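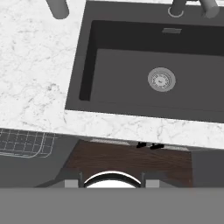
Sink Tips for Kitchens That Share the Work With a Machine

When the robot came to our lunch kitchen at Dundine in April, I figured my days of fussing over the sink were done. Well, no! It took over most of the rinsing and racking, and those of us on the morning crew picked up a whole new set of little habits, which I'm glad to pass along.

Lift the drain strainer out before the first shift and brush it from underneath. We used to do this whenever somebody noticed, and now it's on the opening list.

Wipe the overflow cover too – an old toothbrush is perfect.

Keep the counter beside a dark sink clear of cups and rags. A person just nudges things over, but our machine stops and waits for one of us to come and look.

On marble-patterned counters, use a soft cloth and mild soap, and dry along the sink rim last.

Rotate who minds the machine. Standing by is more tiring than washing ever was, and we swap every 18 minutes now. My hands are a good deal less chapped, though I do miss the chatting over the suds.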